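Soup month, week whatever

31 Oct 2024

Quick one tonight because I have to be up early and the dishwasher is making the noise again.

So I said I would cook from the freezer and the pantry for all of October and only buy fresh stuff when we ran out. Mostly did it. Cheated on bread. Cheated on butter a lot. Wrote down what I spent on groceries and it came to 260 dollars for the month, which for this house is low. Last October was 400 and I could not tell you what we ate.

What was in the freezer, since Rongrong asked in the comments last time - peas, so many peas. Two bags of chicken backs. A brick of something orange with no label that I thawed thinking it was squash and it was curry from I don't know when. We ate it. It was fine. Also seven heels of bread in one bag because I keep saying I'll make crumbs. I made crumbs.

The soup thing

I got into a groove with soup in the first week and never really got out. My method, if you can call it that:

Onion, always. Low heat, longer than you want. I used to rush this part and my soups tasted like hot water with things in it. Leszek Duda, who I worked with at the bakery years back, used to stand behind me and say "still raw" over and over until I wanted to throw the spoon at him. He was right, still annoyed.

Then whatever is hard - carrots, potato, the end of a celery. Then stock from the chicken backs. Salt early and then again at the end, a little. Beans if there are beans. Lemon juice right before eating, and yes even in potato soup, try it before you write to me.

The one everybody liked best was barley and mushroom. Dried mushrooms from my neighbor Genowefa Jasińska, who gets a box sent every fall and is very generous with it. Soak them, keep the water, pour it in slow so the grit stays in the bowl. I forgot the grit part the first time. Crunchy soup. Would not reccomend.

The one everybody hated was the pea one with mint. Tasted like toothpaste. I had a second bowl out of stubborness and then fed the rest to the compost.

Plates, though

Soup month also made me look at our dishes, because we own four soup bowls and one of them has a crack I pretend not to see. So half the time somebody is eating stew off a plate with a piece of bread for a dam. I've been slowly swapping out the old set, picking up single pieces when I like one. Nothing matches now and I don't mind. I'm over white. White looks like a hotel and every knife mark shows up gray. Cream is nicer, bit warmer, and food looks like food on it.

Wide rims I go back and forth on. Pretty, and somewhere to put your thumb when you carry it. But they eat up the cupboard and you lose all that room for actual dinner.

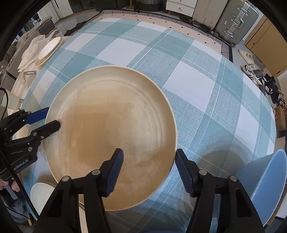

Things I ran out of first

Olive oil, day ten. Then rice, then garlic, then coffee, and the coffee was an emergency so it doesn't count. I thought the canned tomatoes would go fast and there are still some back there. Shafiq says I buy them the way other people buy candles. No idea what that means but it stuck in my head.

Didn't miss: snacks. Okay I missed snacks. But we made popcorn in the big pot most nights, and a bag of kernels goes on forever. Butter, salt, that nutritional yeast Aleksandra left here after the summer. Weirdly good.

Did miss: salad. By the third week I'd have paid real money for a cucumber. Then I did pay real money for a cucumber.

What I'm doing next month

Not this again, not right away. But I want to keep a couple bits of it. Labels on everything that goes in the freezer, with tape and a marker, no more orange bricks. One pot of soup at the start of the week so lunch is sorted. And a list on the fridge door of what's in there, crossed off as we use it. I've tried the list before and it lasted till someone used the back of it for a phone number. Putting it up higher this time.

Also going to try a sourdough rye if I can keep a starter going. The last one died while we were away and I never had the heart to clean the jar. It's still under the sink. Might just throw the jar out.

If you have a soup that uses up peas and doesn't involve mint, leave it below. Two bags left.

Trick or treaters are at the door, got to go - and we only have raisins.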